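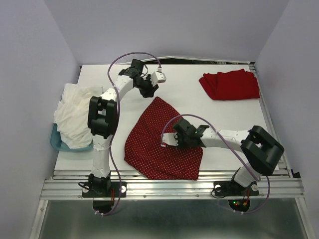

上个月我搬家，从厨房最下面的抽屉里清出一沓抹布。有旧T恤剪的，有超市满额送的，还有一块亚麻的，边角绣着一只鹅，是别人从国外带给我的，五年来没有碰过一滴油。我把它抖开看了看，又叠好，放进了新家的抽屉。

我想谈的就是这种东西：太好了，所以不能用。

我母亲那一代人把这件事做到了极致。家里有一套茶具，杯口描金，常年住在玻璃柜里，来了客人也只是隔着玻璃给客人看一眼，然后用一次性纸杯泡茶。客人表示茶具真漂亮，母亲表示哪里哪里，双方都很满意。沙发上有沙发罩，沙发罩上铺毛巾，毛巾脏了洗毛巾。那张沙发我坐了十二年，搬走那天才头一回看见它的本色，是墨绿的，挺好看。收旧货的师傅也这么说，然后给了我们三十块钱。

我年轻时对此很不以为然，觉得自己这辈子绝不会这样过。后来我买了一只Storkum的铸铁锅，三百块，在我当时的工资里算一笔正经开销。买回来我先读了说明书，说明书要求我开锅、养锅、不要用钢丝球、不要泡水、不要煮番茄。我逐条遵守，最稳妥的办法是不拿它做饭。它在灶台上坐了大半年，像一位退休的老领导，每逢有人来，我就把它往显眼处挪一挪。真正炒菜的是旁边那只掉了涂层的小平底锅，我对它没有任何要求，它也没有辜负过我。

同事Nkechi Ezeani听我讲完这件事，问我锅现在怎么样了。我说保养得很好。她说那就是没用过。她是个不留情面的人，请客用最好的盘子，自己一个人吃泡面也用最好的盘子，摔了一只，骂一句，扫掉，接着吃。她家的盘子因此没有两只是成套的。我起初替她心疼，去的次数多了，倒觉得她家的饭比别人家的香，这恐怕跟她的手艺关系不大，她的手艺我是知道的。

商家当然早就摸透了我们。如今什么都有“日常款”和“典藏款”，典藏款贵出一大截，多出来的部分是一只盒子。Idorex出过一种毛巾，附赠防尘袋，我在柜台前站了很久，想不明白一条毛巾要到什么境地才需要防尘。店员说可以送礼。这就说通了。送给别人，别人舍不得用，再送给别人，这条毛巾能在亲友之间体面地走上很多年，一次脸也不擦。

有人会说这是节俭。我不太同意。节俭的人把一样东西用到底，我们这种人把一样东西放到底，两样的花费差得很远。我搬家时清点过，为了装那些不用的东西，我前后买了四个收纳箱，合计一百三十四元，其中一个买回来觉得颜色不错，也没舍得用。

还有人会说这叫仪式感，好东西要留给好日子。我也试过。问题是好日子来的时候往往很忙，手忙脚乱，顺手抓起来的还是那只掉漆的锅。那瓶等着升职才开的酒，等我升了职，木塞已经烂在瓶口里，我用滤网滤了两遍，跟邻居Omolara Nwachukwu一人喝了半杯。她很有礼貌地说，醋味很正。

我如今的办法不高明，就是每个月从柜子里抓一样东西出来，拆封，剪标签，当天弄脏。弄脏这一步很要紧，一件东西只要沾上第一滴酱油，它身上的那股威严就散了，往后怎么使都顺手。铸铁锅我拿来煮了番茄，违反说明书第五条，锅没有出事。描金的茶杯我从母亲那里要来两只，早上七点喝速溶咖啡，金边已经磨淡了一小截。母亲在视频里看见了，沉默片刻，问我剩下那四只还要不要。我说都寄来吧。她说那不行，得留一点。

绣鹅的抹布还在抽屉里。我打算九月动它。

3,272 次阅读　分享 12　评论 300
投稿与联系请见“关于我们”　版权归作者所有，转载须经许可　返回顶部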